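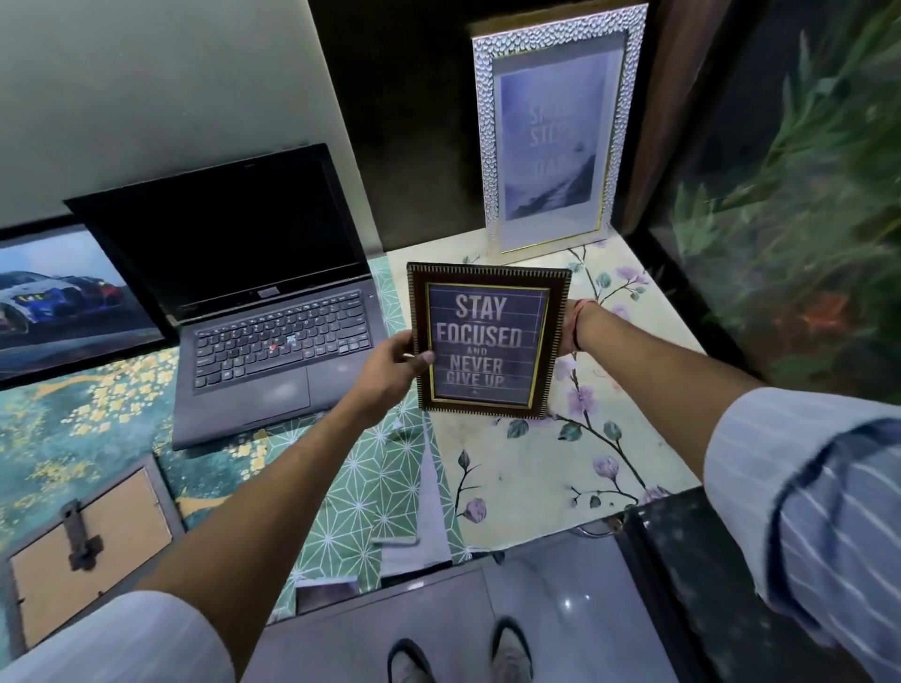
A small framed motto reading "Stay focused and never give up"

A wall motto is a short piece of text, usually a proverb, a line of scripture or a phrase of encouragement, made to be hung or stood in a home, school or place of work. The term covers stitched, painted and printed examples, with or without a frame.

History

Early mottoes in the Prornach district were worked in wool on punched card and given as wedding presents. Most were religious. Printed sheets came later, when the firm of Dekker, a stationer in Alstead, began to sell them by post. Its first catalogue listed 60 designs, and a later December list had 496, many of them the same words in a different border. Temperance sayings sold well in mill towns, while farming households seem to have preferred verses about the weather.

Demand fell once cheap calendars carried a saying for each month. It rose again with the spread of office work, and the wording shifted from faith and duty towards effort and patience.

Form and lettering

Older mottoes often use blackletter or a rounded script. Stencil lettering, borrowed from packing cases, is common on modern prints, as are backgrounds that imitate planks, slate or brown paper. Joining words such as "and" or "the" are frequently set smaller than the rest – a habit taken from theatre bills.

Collections

The largest public collection is held at Prolton Museum, which has more than 740 pieces. It was catalogued by Urszula Kurek, who sorted the mottoes by wording instead of date. Roos De Graaf has criticised this method, as it separates pairs that were sold together. Gallery 2 shows the stitched work; printed mottoes may be seen on request.

See also: Sampler; Broadside; Greetings card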